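Let the planner say it does not know

by Kristóf Kelemen

I have written planning software for robot arms for 11 years, and in this time I changed my opinion on one matter completely. I used to believe that a planner must always return a plan. Now I believe that the most useful thing it can return is a clear statement that it is not sure.

At Orkeo, where I work, we have a two-arm task with a toaster oven and a plastic food container. On paper the task is short. The oven door is open, the container must be handled inside a narrow space, and the arms must not touch the glass. Our old planner, which we call Grernar, gave each state a single label, such as "door open" or "container on rack". The label had no number beside it and no history. When the label was wrong, the arms moved with full confidence to the wrong place.

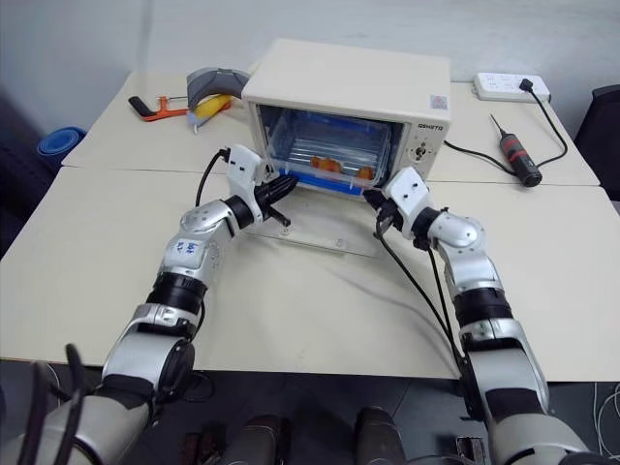 Why not simply train a better detector and keep the planner as it is?
A better detector makes fewer mistakes, but it still makes some, and the planner behind it has no way to notice them. The information about doubt exists inside the perception module. We throw it away at the interface, and then we spend weeks trying to recover it from log files.

My colleague Liette Campbell does not agree with me, and her argument is serious. She says that a planner which may refuse will refuse too often, and that an operator who is called every few minutes will soon press "continue" without looking. She has seen this with the first version of Stonudex, our present planner. In one November test it asked for help 79 times. I was embarrassed by this number, and she was kind enough to print it and leave it on my desk.

But I think this was a fault of our threshold and not of the idea. We had one threshold for everything. To be unsure about the position of a cable far from the arms costs nothing. To be unsure about the edge of a clear container, when the fingers are going to close, costs a lot.
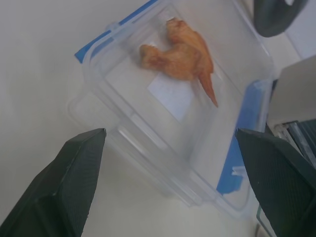

Transparent plastic is the case I always return to. A depth sensor often sees through it and reports the table, so the fused map contains a hole where the wall should be. The old code filled this hole with the most probable value and continued. The new code marks the cells as unknown and asks for one more view from the wrist before it commits to the grasp. It is slower. For most tasks I accept this.

What I would ask from other people who write such tools is modest. Put the uncertainty in the message type, and make the field required. If it is optional, it will be empty. Murray Perron counted this in our own repository and found 2,247 messages in one log with the default value, which was zero, which means "perfectly certain".

I do not know yet how to choose the thresholds well. At present we set them by hand, for six actions, and Liette and I still argue about the fourth.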